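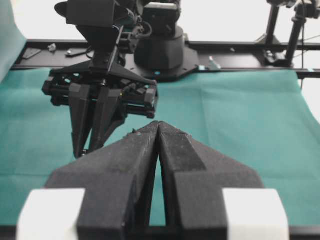 Home | Visits | How-To Pages | Workshop Hours | Contact

How to Run a Two-Arm Robot Demonstration for Visitors

We have been opening the Somcombe workshop to visitors every August for a while now, and each year somebody from another shop asks me how we set up the table demo, so I finally sat down with a pot of tea and wrote the whole thing out. It's written for a pair of arms facing each other across a covered table, but most of it will carry over to whatever you have. Budget two hours the first time. Amirul Kwok can do it in far less, but he has had a lot of Sundays to practice!

Step 1. Lay the cloth

Pick one plain color and stick with it. We like a teal green, and we hang more of the same at the side of the table so that people's eyes stay on the grippers. Smooth it by hand from the middle outward. You'll never get every wrinkle out, and a few soft folds do no harm at all, but do push down anything tall enough for a fingertip to catch on.

Step 2. Check the rail and the base plates

Go around the bolts on each mounting plate with a hex key before you power anything up. Then look along the rail for little bits of hardware. Ours collects brackets and fittings the way my kitchen windowsill collects rubber bands, and they're easy to forget until an arm swings over them. Anything you don't need goes in the Redcombe tin (any lidded tin will do, ours just came from there).

Step 3. Bring both arms to the meeting pose

Move one arm at a time, slowly, with a hand near the stop button. You want the two grippers facing the same patch of cloth, fingers nearly closed, with enough room between them that neither has to back up before it can start. Leave the cloth clear for now. Visitors enjoy the moment when the first object is set down, and it gives you a natural place to begin talking.
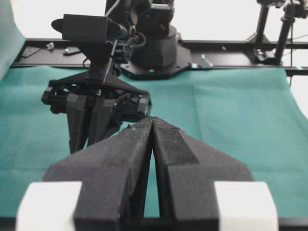

Step 4. Rehearse the handover

Our routine is a simple one: the first arm picks up a foam block, carries it to the middle, and the second arm takes it away. Run it with nothing in the fingers first, then with the block. Štěpánka Doležal stands where the front row will be and calls out if she can't see the exchange, and we shift the meeting point a little until she's happy. Save that position under a name you will recognize in a hurry. Ours is called Horgan, for reasons lost to time.

Step 5. Welcome people in

Keep groups small and repeat the demo often. We had 94 visitors last summer and ran it all afternoon, and the later groups asked the best questions, probably because they had been chatting in line. Tell everyone where to stand before the arms move, and point out who is holding the stop button.
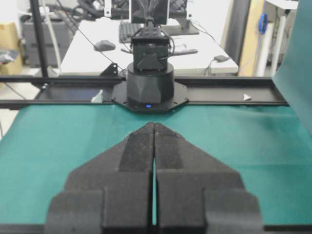 Start at the slow speed even if you're itching to show off. Children in particular like to guess which arm will move next, so I pause before each motion and let them shout it out. If a grasp fails, open the fingers, return to Horgan and go again. Lajos Fodor likes to use a missed pick to talk about how hard it is to line up two arms, and those talks go over very well indeed.

Step 6. Shut down

Park both arms, take the block off the cloth, and switch off in the order your manual gives. Wipe the fingers with a dry brush, and fold the cloth along a different line from last time so the creases don't settle in one spot. Write down any question you couldn't answer and pass it along to Illia Stasiv, who keeps the list for next August.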